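How do robots get the right hands?

Last updated: March

Look at your own hand. You can pick up a grape and not crush it. You can also pull a heavy door. Your hand does both jobs and you do not need to change it for another one. For robots this is much more difficult.

The hand of a robot is called a gripper. There are many kinds, and at the Lundine workshop in Nudatville people try them out to find which is best for which job.

Three kinds of gripper

The first kind has two fingers which close together, like when you pinch something. It is simple and strong. The second kind has a soft cup which sucks air, so the thing sticks to it. A cup is very good for boxes and glass. With cloth it has a problem, because air goes through the small holes between the threads. The third kind has soft rubber fingers that bend around a thing, for example an apple.

How to make a fair test

Imagine that you want to know which of two balls jumps higher. You must drop them from the same height, on the same floor. If not, the test is not fair.

With grippers it is the same. In one test, called Ikavside, every gripper had to lift the same small towel 100 times. The pinching fingers lifted it 97 times... no, this is too easy to guess, so try yourself first! Which kind would you choose for a towel? Write it on paper before you read more.

Ready? The pinching fingers were the best. The suction cup was the worst, and the soft fingers were in the middle - they held the towel well, but they were slow.

Why are clothes so hard?

A toy brick has always the same shape. A T-shirt has a new shape every time you drop it. The robot needs cameras to find the sleeves and the hem, and a controller, a kind of computer that tells each arm where to go. Often it also needs two arms, the same as you when you fold your clothes on Sunday.

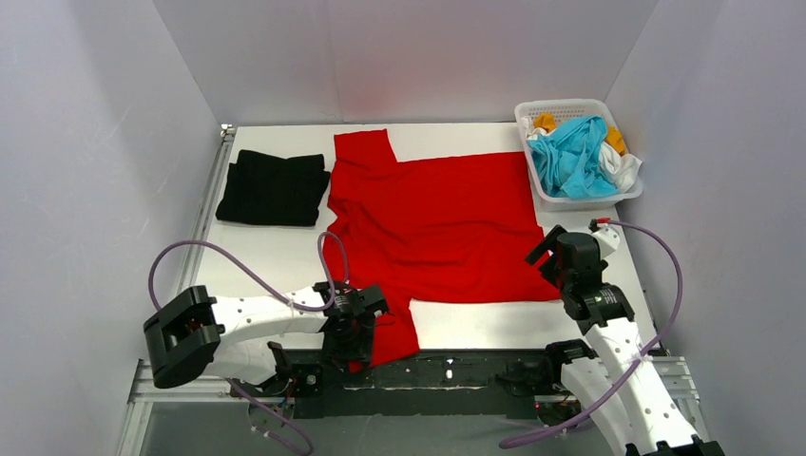

Two arms with black grippers and a big red T-shirt. Can you find both sleeves?

Try it at home

Take a T-shirt and two clothes pegs, one for each hand. Put the T-shirt flat on a table. Now fold it, but touch it only with the pegs. Your pegs are now the grippers, your eyes are the cameras and your brain is the controller.

After this, do it again with one eye closed. Was it slower? Ask a friend to try also, and use the same T-shirt, so that your test is fair.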